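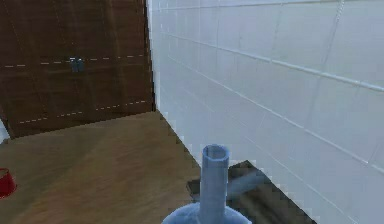 Mar 27, 2026

Came home late from Drarnville and the soup is still on the stove, so I write while it warms.

All day we worked on the rules for the simulated rooms. I did not expect that writing rules would make me so tired. When I moved here in December I thought I would be teaching the robot to pick up things. Instead I sit and decide what we are allowed to say about a bottle.

The old document from Hellwood has 13 rules, and four of them say the same thing with different words. I crossed out two before lunch and the third after. The fourth I left, for it is written better than mine.

The rule we discussed longest is the one about objects which are only partly in the view. In the room with the brown wood panel and the white tiles, the pale blue bottle comes up from the bottom and you see only the neck and the shoulder. At the left side there is a small slice of something red. It may be a bowl, it may be a cup. My colleague wanted to give it a name anyway, because the simulator knows the name. I said the labeler must write what can be seen, and if it is not clear, the label must be "container, unsure." If we give the name from the simulator, then we test the robot for knowledge it can not have from its camera. He was quiet for some time and then he agreed, but I think he agreed because he was hungry.

Then the fixture on the panel. It is small and blue-gray and a little blurred. I looked at it so long that I began to see a hook, then a latch, then a handle again. The old rule says "mark all handles." What do you do with a rule like this? I wrote a new one: no object gets a function in its label if the shape does not show the function. It is rule 6 now. I read it aloud three times to hear if the English is correct. I am still not sure about "gets."

The dark patch by the wall we did not finish. It has rough edges and a gray bar inside, and one of us says shadow and the other says fault in the rendering. I proposed that a room with such a patch goes to a second reader and stays out of the test until two people have signed. Ekpo will not like this. They have 1,370 rooms to deliver and only 955 are checked, and each second reading takes time. But they are the same people who complained last year that the check was too soft, so let them choose.

One thing I am proud of, a little. I put in that every change of a rule must have a date and a reason, one sentence, no more. In my first job we changed rules by speaking in the corridor, and after a year two shifts were working by two different books. I do not want to live this again.

Druvari sent their comments in the evening, 30 of them, mostly commas. One asks why "must" and "should" are both used. It is a fair question. In my language we have one word for both and I mixed them without noticing — I will go through the whole text tomorrow and choose each time.

The soup is boiling over. I have to buy bread, and call my sister before she goes to sleep.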